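Section 5: Setting up the flower table for visitors

This is the part of the Justetik open day guide that hosts ask for most, and it's a lovely one to run! Two arms, two vases, a bundle of cut stems and a crowd of people who have probably arranged flowers themselves and have opinions about it. Allow yourself a full hour before the doors open if it's your first time, and do read the cautions in 5.3 even if you helped in February.

5.1 Before you switch anything on

1. Wipe the table with a dry cloth. The top is glossy and shows every fingerprint, and drips of water too.
2. Set both vases near the far edge, one under each arm, with enough space between them for a person's two hands.
3. Fill the vases no more than halfway. Do this at the sink, never at the table.
4. Trim the stems and take off the lower leaves. Keep the spare stems within reach but away from the arm bases.
5. Check that no cable hangs between an arm and the vase it will be working on.

Note: pick vases that look different from each other. Visitors can then ask about "the yellow one" or "the clear one" and everyone knows which arm they mean. Heavy bases are best.

5.2 Starting the demonstration

1. Switch on the left arm, wait for it to settle, then switch on the right arm.
2. Open the Clulta panel on the host's laptop and choose Flowers, then Both arms.
3. Set the speed to 9. It can go higher, but people enjoy being able to follow the fingers, and the slower pace gives you time to talk.
4. Press Home. Both arms should rise and stop over their own sides of the table.
5. Lay one loose stem across the front of the table.
6. Press Run and step back behind the floor tape.

The arms will now work through the routine: approach, grip, lift, place, and a small nudge at the end to open the bunch out. Let the first round go by without talking over it. People lean in and go quiet, and it's a pleasure to watch them watching. 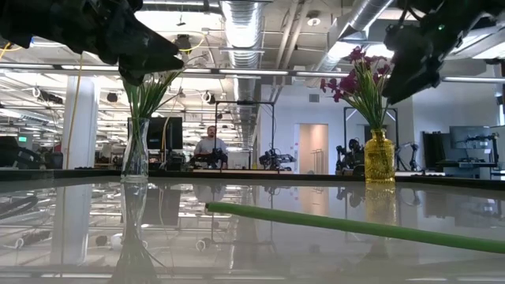 Phyllis Catterall wrote in after the last open day to say that she would drop the speed still further for school groups: "Mine wanted to guess where each stem would go before the arm got there, and at 9 they hadn't time to argue about it. I ran it at 5 and they were shouting out answers."

We tried her setting with a mixed group and it works very well, so please use 5 whenever you have children at the front. The routine takes longer, and you'll want to cut the number of rounds to suit.

5.3 Cautions

CAUTION: Nobody reaches over the table while the arms are live, hosts included. If a stem falls, let the round finish, press Pause, and wait for both arms to stop before you pick it up.

CAUTION: Keep water away from the arm housings. If a vase tips, press Stop first and mop up afterwards.

CAUTION: The grip force is set to 132 for fresh stems. Don't raise it for thick ones. Swap them for thinner ones instead.

5.4 If something goes wrong

The arm stops above the flowers and doesn't close. Press Home, then Run. If it happens again, turn the vase a little so that the stems fan out in another direction.

The panel shows code 200. The two arms have been asked to share the same space. Move the vases further apart and start again from step 4 of 5.2.

A stem comes out crushed. Replace it and look at the finger pads for grit.

5.5 Closing down

1. Press Home and let both arms rise clear.
2. Switch off the right arm, then the left.
3. Empty the vases at the sink and dry the table.
4. Offer the flowers to whoever is still there. They go very quickly!

Hosts moving on to the Velano sorting bench should hand the laptop over with the panel still open.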